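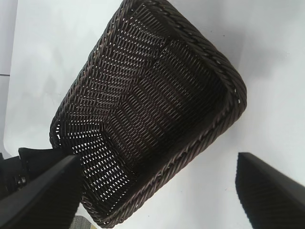 How often should I recalibrate the gripper?

Once every 300 cycles, or any time you've had the fingers off. I used to wait until it started missing picks and I don't recommend it! By then you've usually spent half a morning blaming something else.

Print this page | E-mail this page

What do you do about baskets with an open weave?

These took me the longest to get right. The little gaps let the white tabletop show through, so the wrist camera gets a whole lot of pale dots where you'd like it to see a wall. On our Orkavier cell I turned the exposure down a couple of steps and told it to look for the rim first. A thick braided rim is a great thing to aim at (dark brown on white, lovely), and I leave the floor of the basket out of the search completely.

My fingers close but the basket slips. Is the motor worn out?

Probably not, so please don't order one yet! Wipe both fingers with a dry cloth and try again. If that doesn't help, look at the grip force setting, which goes back to the factory value after a Fludik update. Ask me how I know. I write mine on a bit of tape stuck to the controller.

Which screws do I need to check?

The ones on the gripper body and the bracket. I go over them every 5 weeks with the small hex key, snug and no more. Shamim Hayat, who taught me most of this, puts a dot of paint across each screw head so you can see at a glance if one has turned. I've copied that ever since.

Can I clean the camera with glass spray?

I wouldn't. It creeps in behind the lens ring and then you've got fog for days. A lens cloth does the job, with the power off and the arm parked.

How long does the whole setup take after a finger swap?

Give yourself an hour the first time. Swap, home the arm, run the calibration, then do three slow picks with your hand near the stop button before you let it go at full speed.

Print | E-mail a friend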